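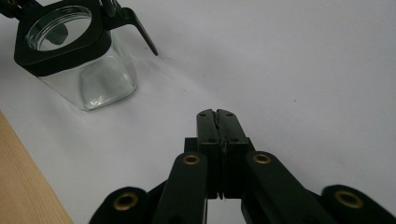
Borklow asked on the tracker whether the grip strips really have to be changed as a pair, given that one side usually looks fine. Yes, please do both! A fresh strip against a worn one makes the fingertips meet at a slant, and then the zero is off.

Stastach hand gripper – setup and care notes

These notes go with the hand-held gripper we use at the Prosstead bench. The linkage design dates from 2019 and has held up wonderfully, so most of the work is small stuff.

Before a session
Lay down the white surface and wipe it.
Close the jaws all the way. The inner faces should touch along the whole seam, with no light showing between them.
Open and close 15 times and listen. A click usually means a dry pivot.
Store the zero with the jaws closed: run zero_jaws, then check_width. Up to 2 counts of drift is fine.

Fingertips
Screws go in from the front. Snug them, close the jaws so the tips line up, then tighten. I love how quick this is now – the old tips took most of a morning.

Linkage arms
Check the brass eyelets for play, inner arms first. Replace any that wobble. Don't oil the black plastic.

Jar collar
Seat it square on the rim before you tighten it, and try the handle by hand before going near it with the gripper.

Known issues
Issue 11: zero is lost if the Han logger restarts with the jaws open. Close them and run zero_jaws again.

Last checked in October.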